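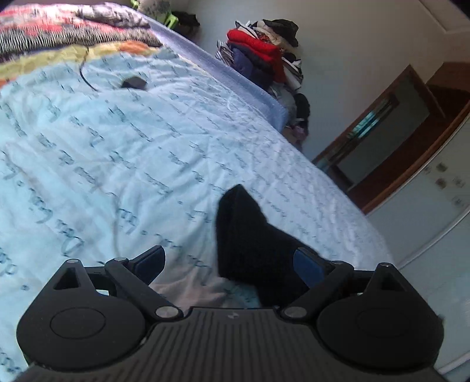 *Black piece on the blue lettered sheet*

**4th October — overdyeing, black on cotton, second go**

Back to the blacks, and in a better mood than I was when I wrote the last entry, which I've reread and would like to apologise for. The September batch wasn't as bad as I made out. It came out a sort of tired aubergine in daylight and quite a decent charcoal under the kitchen light, and I suppose if you only ever wore it in kitchens you'd be pleased with it. Still, the notebook is supposed to be for the colour we were after, so let's have another try and write things down properly this time.

The whole pile weighed 546 g dry. I didn't put it all in one pot, having learned that much, and took out 189 g for the first bath: old T-shirt cotton, a pillowcase that was navy once, and the offcuts we've been calling the control strips even though they've been washed with everybody's jeans. The rest is in the basket for next time.

Recipe as used for the first bath:

- 189 g cotton, scoured and left wet
- 16 g Jidero black powder, pasted with a little warm water first
- 315 g plain salt, added in three lots
- soda ash as per the card on the cupboard door

That's a heavy hand with the dye, I know. The tub says you can get away with less, and for a mid grey you certainly can, but every time I've been thrifty with black I've ended up with something that looks like it's been left on a sunny windowsill since the nineties. Black seems to want more of everything — more dye, more salt, more patience, and a good deal more rinsing at the other end.

Scouring first. I did it in the Estrella pot with a squirt of the textile detergent and kept it just under the boil while I had my lunch. The water came off a horrible weak-tea colour, even from things I'd have sworn were clean. If you're reading this and tempted to skip it, please have a look in the jar on the sill, where I've kept some. It's mostly old softener, I think, and softener is my main suspect for the September blotches. They were all on the pieces that came from the op shop in Purbridge, and those smelled strongly of somebody's laundry.

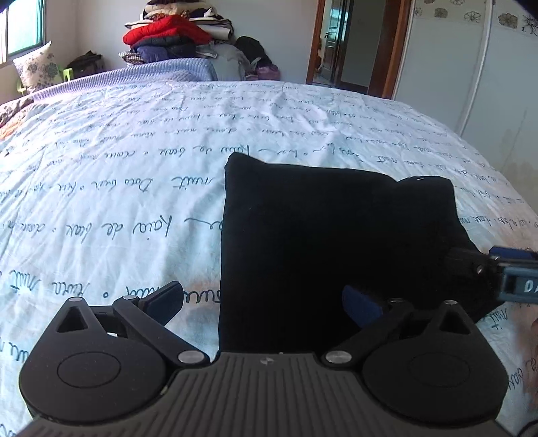 The salt went in at ten-minute intervals with the cloth lifted out each time. It's a nuisance lifting it out, and it drips on your slippers, but when I tipped the salt straight over the cloth last time I got those pale freckles along the fold. Stirred the entire time, or nearly (the phone rang once, and I was gone longer than I meant to be, as usual). After the soda went in I kept it moving for a good half hour and then only gave it a turn when I walked past.

Rinsing took forever. Cold, cold, cold again, then warm, then as hot as the tap goes, and then the long hot soak overnight with the lid on. I've come round to the soak completely. The loose colour that comes out in the morning is colour that would otherwise end up on your good towels, and it saves at least a couple of rinses' worth of water, which matters now that we're back on the tank.

Final wash was in the Avix on the short hot cycle with an old white hanky thrown in to catch whatever was left. The hanky came out a very pale dove grey. I'd call that a pass, or near enough, though I'd wash these on their own for a while yet. 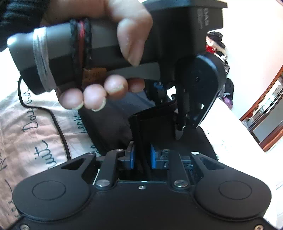 Now, the colour. The T-shirt cotton is lovely, a proper neutral black with no purple in it even when I took it out to the back step. The old navy pillowcase is deeper again, with a cool cast that I like very much, and it makes me think we should be starting from blues whenever there's a choice. The control strips are mixed. The ones with polyester thread have kept their stitching in the original cream, which looks rather smart on a straight hem and rather daft on a mended one. Nothing in this dye will touch polyester, so we either unpick beforehand or learn to love it.

There's one disappointment, a greenish tide mark along the edge of the longest strip. My guess is that it was sitting up out of the bath while I was on the phone, but the strip had also been pegged wet against the fence at some stage, and I can't rule that out. I've pinned it to the page opposite so you can have your own opinion.

Things for next time:

- Second bath from the basket, same proportions, blues sorted out first
- Try the pot with the rack in the bottom so nothing floats
- Half a strip in the window, half in the drawer, and compare at Christmas
- More salt! There's barely a cupful left in the tin
- Somebody has borrowed the long wooden spoon, and I'd like it back even if it has been used for jam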